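Short thread on the fault that cost us most of October, in case anyone else is running two arms off one bar.

The job is dishes. Left arm and right arm share a rack, and the task is to move plates, bowls and cups between the rack and the table. We call the cell Pladport.

The fault: the left gripper let go in mid-air. No error on screen, no warning. It opened, waited for nearly a second, then closed again on nothing.

First drop was a bowl from low down, no harm done. Second was a glass, and that was the end of glass in the cell.

We went through the logs. 3,000 runs, 14 drops. All 14 on the left arm, all with the arm stretched out and the wrist turned inwards.

I blamed the grip force. Put it up, ran 100 more, got another drop at run 918 of the new count once we'd left it going. So I was wrong about that.

Lihua Shao spotted it. She held the gripper cable and turned the wrist by hand with the motors off. At one angle the plug shifted in its socket. Power dipped, the gripper controller restarted, and its start-up routine begins by opening the fingers.

So two faults. A cable with too little slack, and a start-up routine that opens the fingers whatever they're holding.

Fixes: more cable, a clamp near the plug, and the gripper now stays as it is after a restart until someone tells it to move.

Nipon Bunnag also asked for a rule and he was right. Hands stay out of the cell after any restart until both arms are switched off at the wall.

No drops since, but I'd like a longer run before I call it closed.

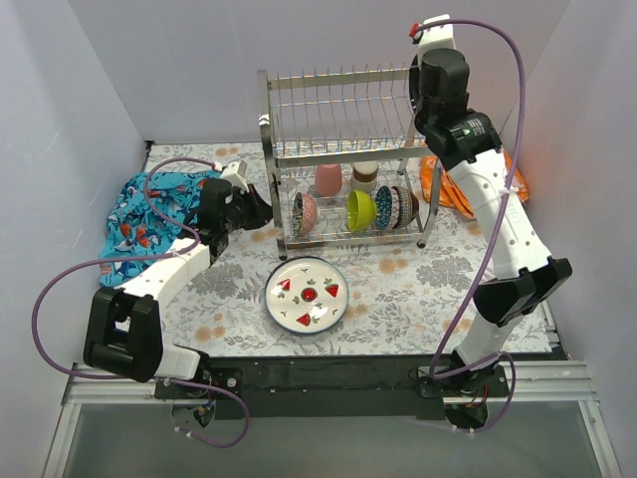 Would a stronger grip have stopped the drops?

Grip force made no difference, as the fingers were being told to open each time the controller restarted.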